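6.3 Bottle Reach Test

Run this test after first set-up and again after any hand or forearm replacement. It checks the Brilon arm against a target at desk height. Complete Section 6.2 (Joint Zero) first.

1. Place the desk so that the robot can face it with both feet flat on the floor.
2. Stand the target bottle near the inner edge of the desk top. Keep other bottles to one side of the reach path.
3. Check that the head and back cables have slack through the full arm travel.
4. In Hesinano, open Arm > Reach and load profile 14.
5. Set the approach time to 4000 ms. Do not use a shorter value for the first run.
6. Press Start. The arm extends and the hand opens before it closes on the bottle.

CAUTION: Keep people out of the reach area while the arm is powered. The stop button must be in the operator's hand - not on the desk. 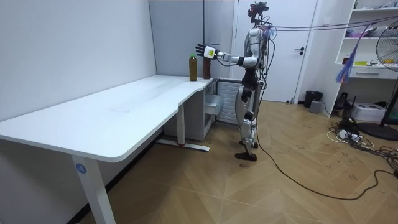 Figure 39. Arm extended toward the target bottle, fingers spread.

7. Press Hold when the open hand is behind the bottle. Compare the hand height with the bottle. The palm should face the body of the bottle, clear of the cap.
8. If the hand is too high or too low, press Retract, adjust Shoulder Offset by one step and repeat from step 6.
9. Press Continue to close the hand.

NOTE: Code 546 means that a finger joint did not report its position. Retract the arm, power down and reseat the hand connector.

10. Save the profile. Cheon hands store the offset separately - see Section 6.5.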